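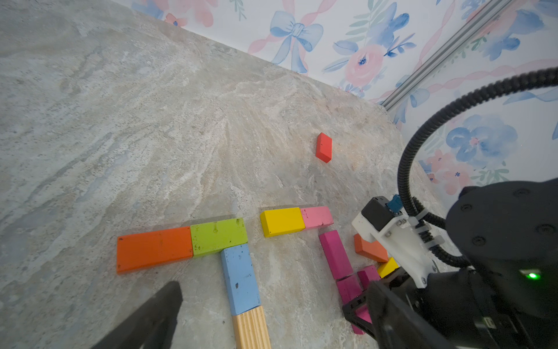
3.2 Blocks and layout

We used painted wooden blocks from a Surdu set, plus a few left plain so the grain shows. I like them a lot – they're cheap, and the chipped ones still work fine. 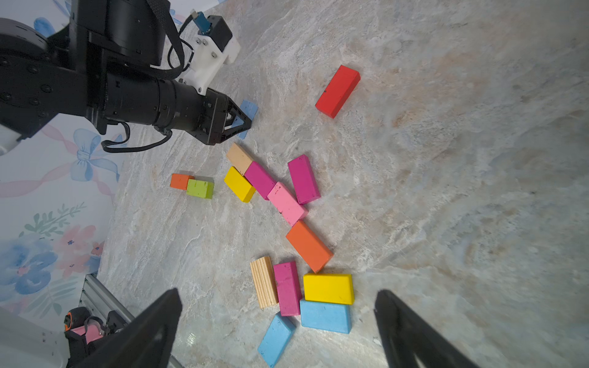 Each layout starts from a scatter on the marble-patterned surface. I never sorted by color first.

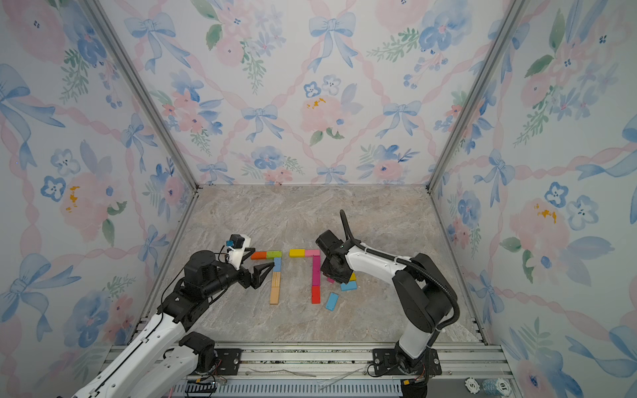

The target shapes look like sevens, a short bar on top and a stroke going down from its right end. We logged 100 layouts at Erkodham.
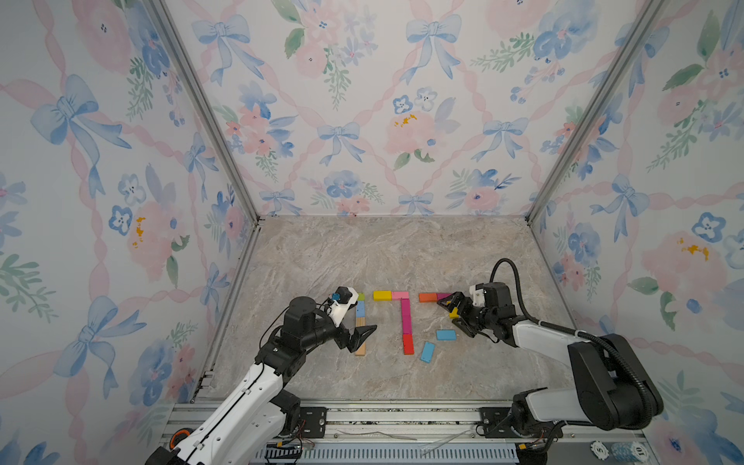 Figure 5. Block shapes partway through a layout, with a light blue block still at an angle.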